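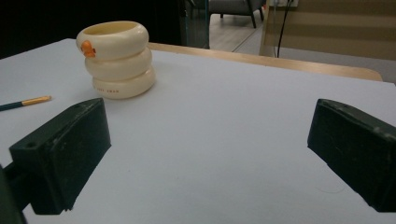
4.2 Delivery terms and the price paid to barley growers

Rimantas Bite
18th March
12 shares | 2 comments

The second part of the analysis concerns the delivery terms. In the Brindside district, a grower can sell malting barley in two ways. He can sign a forward contract with Condutier before sowing, or he can keep the grain in store and offer it at the Flaltden exchange after harvest. The two ways are often compared only by the price per tonne, but in our opinion this comparison is incomplete, as the costs of storage and transport are not carried by the same party.

Our sample has 2888 sales, of which 1344 were made under a forward contract. The remaining sales took place at the exchange. For each sale we know the weight, the nitrogen content, the month of delivery and the distance to the maltings at Chisholm. Sales with no record of nitrogen content were removed before this stage (see Section 3).
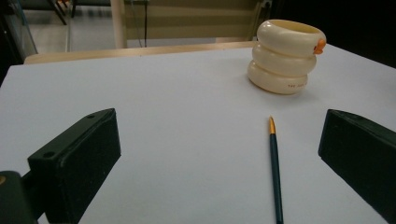 When only the price is considered, the exchange gives the better result in most months, and the difference is largest in January, when many farm stores are already empty. After the storage cost is subtracted, the difference becomes much smaller. Figure 4, placed in the next section, shows the net price by month of delivery for both groups.

The distance has also an effect. Growers who live more than 100 kilometres from Chisholm received a lower net price at the exchange than under contract, even in the winter months. It should be noted that this group is small, with 221 sales, and that most of them come from one valley where the road is closed to heavy lorries for a part of the season. We therefore do not wish to draw a strong conclusion from it.

The rejected loads are treated separately in Section 4.3.

Contact the author | Copyright and reuse | Back to top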